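Ticket: Pludside coffee table, tacky patch and cloudy ring
Submitted through: Grevard furniture care form
Status: Closed by customer

Original message

Hello, and thank you in advance for reading all of this, as I know I go on a bit. We have the big Pludside coffee table, bought from your Cundholm store together with the damask sofas, and it has been the best-loved thing in the living room ever since. My trouble is a tacky patch toward the middle of the top, plus a cloudy ring near it that I can feel with a fingertip more easily than I can see. We had a houseful over (snacks, paper cups, the lot) and I suspect a soda went over at some point. I have wiped it with a damp cloth twice. The ring got fainter and the tackiness came right back by evening.

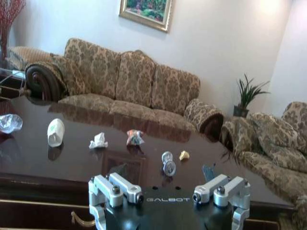 Table top before clearing, drawer side nearest.

I should say that I haven't used any spray on it yet. The little care card that came with the table went missing long ago, and I didn't want to guess with a finish this shiny. Is there something you recommend?

Reply from Grevard care desk

Thanks for such a thorough note! Please clear the top completely and don't scrape at anything. Mix a few drops of mild dish soap into 100 ml of lukewarm water, wring a soft cloth out well, and wipe along the grain. Dry it right away with a second cloth. Leave the ring alone for now. Could you tell us whether anything paper was left sitting on the sticky part?

Customer update

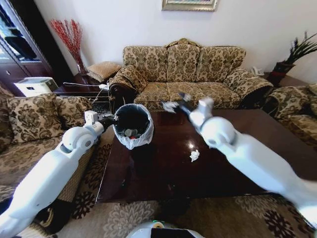
Paper, yes, I'm afraid, and I feel a little silly for not mentioning it sooner. I had been blotting with tissues and leaving them where they were. There was one crumpled up near the center of the top, with the window light shining on the wood right by it, and I do think a few fibers have stuck in the tacky spot. I'll do the soap and water once everything is off.

Reply from Grevard care desk

No need to feel silly. Fibers usually lift with the soap mix if you lay the damp cloth over them for 40 seconds first. Is the small bin normally kept on the table?

Customer update

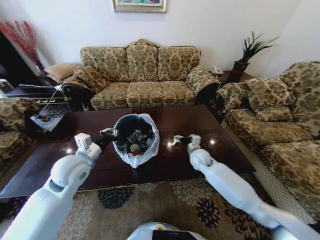

Goodness, no, it normally lives by the kitchen door. I put felt pads on the bottom when we got the table, so I'm not too worried about scratches, but your question did make me think about drips. The liner folds over the rim and hangs down the outside, and with all those wrappers in it I can imagine something sugary running down the bag and onto the wood. Would that give me a ring?

Reply from Grevard care desk

It could well do. Check the underside of the bin and the felt pads, and replace the pads if they feel sticky. Bottles and cups are worth emptying in the sink first. 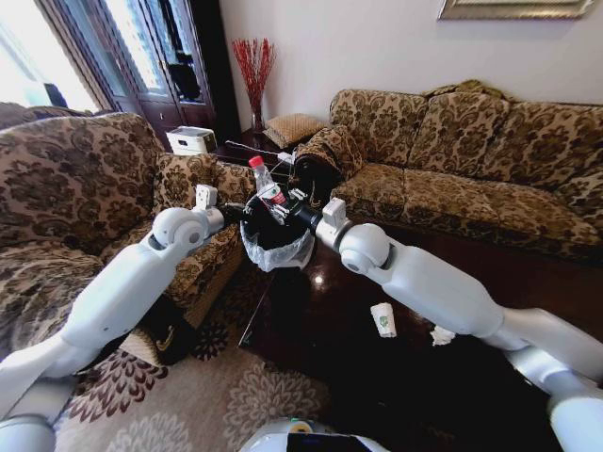
Once the soap step is done, let the table rest overnight with nothing on it. If the ring is still there in the morning, buff with a dry microfiber cloth, light pressure, in small circles. Please skip wax and oil on this finish.

Customer update

Soap step done, fibers gone, hooray! Two of the felt pads were tacky, so I peeled all of them off and will pick up new ones. The ring took more buffing than I expected (my arm knows about it) and there's still a faint shadow if I crouch down by the sofa, but I can live with that. You can close the ticket. If you happen to have a spare care card, I'd love one in the mail.

Reply from Grevard care desk

Care card on its way to the address on your order. Closing now.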